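# Surface finishes on shared tables – speaker notes

Session 2, after the coffee break. Slot is 60 minutes including questions. Aicha Chraibi chairs and will signal at nine minutes left.
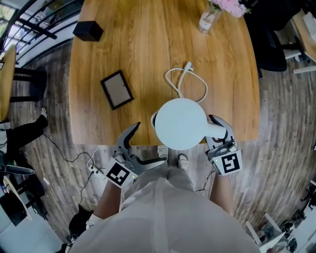

## Opening (slide 2)

- Start with the scope: oiled, hardwax-oiled and lacquered oak in places where a table is used all day by people who did not choose it.
- Not covered: outdoor furniture, painted tops, stone. If asked, refer to the Pirnside handout.
- Say early that the talk is about maintenance intervals. The audience is mostly facilities staff and will want to know when to book the work.
- Define "finish failure" once and keep to it: water no longer beads, or a damp white cloth picks up color from the bare wood. Dullness alone does not count.

## What oak does (slides 3–5)

- Open pores. Ring-porous wood takes up liquid along the grain first, so stains show as short dark lines before they show as patches.
- Tannin. Contact with iron and water gives a blue-black mark. Typical sources: steel wool fragments, tin bases, cheap trivets.
- Movement. Width changes with humidity, length hardly at all. Finishes that cannot stretch will crack at glued joints.
- Slide 4 is the cross section. Give people time to read the labels before talking over it.
- Slide 5 has the humidity curve from the Flindgate building. The heating goes on in November and the curve drops. Point at the drop, then move on – the detail comes back on slide 11.

## The three finishes (slides 6–9)

**Oil.** Penetrates, leaves almost no film. Easy to patch: sand the spot, re-oil, buff. Weak against hot drinks and alcohol gel. Rags must be laid flat to dry outdoors or stored under water in a metal can. Repeat this point, it is the only safety item in the talk.

**Hardwax oil.** Thin film, some penetration. Patches are visible for a few weeks and then blend in. Better against water. Most of the Flindgate tables have this.

**Lacquer.** Full film. Best resistance until it is cut through, after which water travels sideways under the film and lifts it. Spot repair rarely works. Plan for a full strip.

- Slide 9 is the comparison table. Do not read it aloud. Mention only the repair column.

## Inspection records (slides 10–12)

- 277 inspections across Flindgate and Plestov. Same form at both sites, different cleaning contractors.
- First failures cluster at the near edge, where forearms rest and cups are set down. The middle of the top is usually sound.
- Slide 11: failures by month. Joints open after the heating starts, and cleaning water gets in. Link back to slide 5.
- Slide 12: Plestov changed to a neutral cleaner partway through the record. The two parts of the plot should not be compared directly with Flindgate. Someone will try.
- Weak spot in the data: the inspector knew which finish was on each table. State it plainly before a question forces it.

## Ketilsson method (slides 13–14)

- Draw a grid on a sheet of tracing paper the size of the top. One drop of water per square, wait, wipe, mark the squares that darkened.
- Use distilled water. Tap water leaves scale rings that get scored as damage.
- Keep the sheets. Laid over each other on a window they show the failure spreading better than any chart.
- Do not test straight after cleaning – surfactant residue stops the beading and every square reads as failed.

## Recommendations (slide 15)

- Inspect twice a year, once before the heating season and once near the end of it.
- Re-oil edges separately from the top. Edges need it more often.
- Put the product name and batch on a label under the table. Most bad repairs in the record were one finish laid over another.
- Ask cleaners to wring cloths out fully and wipe along the grain.

## Likely questions

- *Does sunlight matter?* Yes for color, little for water resistance. Oak turns warmer under most oils.
- *Can lacquer be oiled over?* No. It stays sticky on the film and gathers dirt.
- *Cost per table?* Not in the data. Offer to share the hours log instead.
- *Bamboo?* No records from either site.

If time runs short, drop slides 8 and 14. Blank inspection forms are in the folder by the door.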